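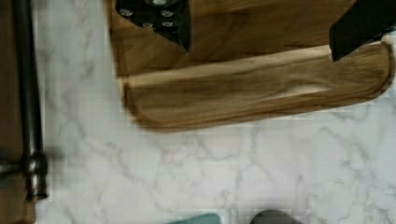
Figure 3. Knife block on the kitchen counter, with black handles, one of them riveted, and a wooden base.

4.2 Storage of knives

In the home interviews we asked each household where the knives are kept between two meals. Of the 1,823 answers that could be used, the largest group named a block standing on the counter, and the second group named a drawer. Blocks like the one in Figure 3 were often placed close to the cutting area, and the participants said that they take a knife from it without looking. Martinelli, who did the coding of the answers, put magnetic strips in a separate class, as they were mentioned in only 11 homes.

The weight of the base was a frequent topic. Several participants complained that a light block moves when a knife is pulled out with one hand. Others did not like that the slots are difficult to clean, and 15 of them had stopped using a block for this reason. We come back to the cleaning question in Section 5.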